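Monday, July 25, 2022

Cell log, bin-picking station, Flona project. Entry made at the close of the working day.

The morning was given to the scheduled inspection of the arm and its gripper. The controller was started at the usual hour and reported no faults. The cycle counter stood at 3,209 picks since the hoses were last replaced in April, and the service sheet supplied by Jullico calls for a full check of the air lines before the next block of trials. The check was carried out with the supply shut off and the pressure released at the regulator.

Each push-in fitting was pulled by hand and then tested with leak spray once the air had been restored. One fitting on the gripper side showed a slow leak. The hose end was trimmed square, pushed home again and retested under pressure for 40 minutes. The gauge held. The old end has been bagged and labeled, as the Clumelley office has asked to see any parts removed from this cell.

Attention then turned to the cables. The yellow cable and the black ones beside it share a tie close to the loop, and the tightness of that loop was examined with care. When the wrist turns to its limit the loop must have room to open, and the tie must not be drawn so tight that it bites into the jacket. The arm was jogged by hand control through the full wrist range at low speed, 2 times in each direction. No rubbing was found, and the tie was left as it was. 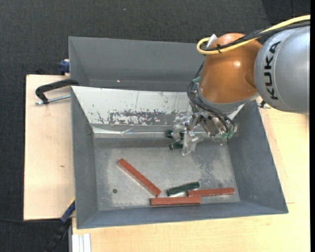 How often should the bin position be checked against the robot's frame? At the start of every working day, and again whenever a clamp has been loosened or the bin has been struck.

The bin position was therefore measured before the afternoon run. The clamps were tried for tightness in turn, and one was taken up by a quarter turn. Three touch points on the rim were compared with the stored values. The largest error fell within the limit set by the Sequeira procedure, and the stored frame was not changed.

The afternoon run used the reddish-brown and dark green bars. It was planned at 60 picks and was completed without an emergency stop. Bars lying close to the walls remain the most difficult case — the fingers must come in at an angle, and the planner rejects many of the possible approaches. The approach height near the front wall has been raised slightly in the test program only. The main program is unchanged until the new value has been reviewed.

Outstanding: order spare fittings and one length of hose; wipe down the clear finger section before the next run; enter the retest result in the service sheet. The arm was parked, the air shut off and the controller powered down.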